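**Re: [bench-tools] Screwdriver for general bench use, and the orange strap**

The two items under discussion, on the table in the back room:

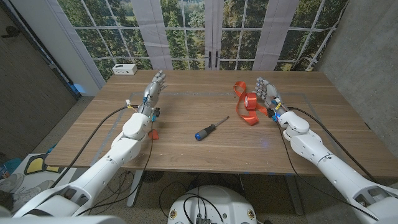 ## Reply to Clifford's points

Clifford Vachon wrote:

> I've been through the tool drawer again and I still think we are carrying too many screwdrivers that do the same job. Can someone say which one is meant to stay out on the table? Every time I come in there is a different one.
>
> Second point. The orange strap. Is it on the list as a strap or as packing material? In the Catirley spreadsheet it appears under both, once with a length and once without. I would like to delete one of the lines.
>
> Third, has anybody measured the end caps? I keep reading that the blue ones are the larger handle, and I don't believe it.

Taking these in order.

**1. Which screwdriver stays out**

The one with the rounded blue end cap and black grip. It has a slender shaft, and that is the reason I settled on it: several of the covers in the Hodano cabinets have the screw at the bottom of a recess, and the thicker shafts foul the sides before the tip has seated. You can get away with it on the shallow ones, but the paint suffers.

For the list I have entered it as line 174. The previous line 174 was a duplicate of the small pliers and has been removed. If you have a printed copy, please amend it by hand, as I do not intend to reissue the whole thing for one line.

The other general-purpose drivers go back in the second drawer, handles to the front. The two with worn tips should come out altogether. A worn tip rides up under load and rounds off the recess, and then somebody spends an hour drilling out a screw. I have marked both handles with tape.

I would also ask that drivers are laid down towards the middle of the table and not near the front. The surface is level as far as I can measure, but a round handle will travel if it is knocked, and I have already replaced one that landed tip first on the floor.

**2. The strap**

It is a strap. Please keep the line with the length and delete the other. The confusion goes back to the Cemiseo order, where it was bought together with the tissue and the corner boards and so was booked in as packing.

A few notes on handling, as the state of it has come up before:

- Wind it tightly from the start. A slack core can't be corrected later; you have to take the whole length off and begin again.
- Stand the roll on its edge when you are pulling from it. Laid flat, the inner turns push out to one side and the roll turns into a cone.
- Keep the loose lengths free of twists before winding back. One half turn is enough to make a ridge, and every layer over it then sits unevenly.
- Don't knot it. Knots leave a permanent crease and the strap will not lie flat over an edge afterwards.

I did try clips on the free end. They hold well enough – but they mark the edge of the material, and I have gone back to a plain rubber band.

The colour has been queried too. I have no view on it beyond the practical one, that a bright orange-red is easy to find on a light wooden table and a beige one was not. We lost most of the beige roll in offcuts that got swept up.

**3. End caps**

You are right and the note in the spreadsheet is wrong. Cap colour does not follow handle size in our set. It is a mixture of at least two purchases, the later one through Ghumman, and the colours were not matched between them. I compared the handles with calipers in March and found blue caps on both sizes. Please sort by tip and shaft length and ignore the cap. I will take the colour column out when I next edit the file, unless somebody is using it for something.

**Still open**

Drawer dividers. The present ones are set at 11 across, which is too narrow for the larger grips, and the handles ride up and stop the drawer closing. I can recut them wider but we would lose a few slots. Opinions before I start cutting, please.

Screw stock. The label on the large box says 2000. I very much doubt it. If anybody is ordering against that number, weigh the box first and subtract the tare written on the underside of the lid.

Clifford, could you also check whether the spreadsheet still gives the old location for the calipers? They moved to the top drawer when I did the measuring, and I am not certain I changed the entry.

Josée Morin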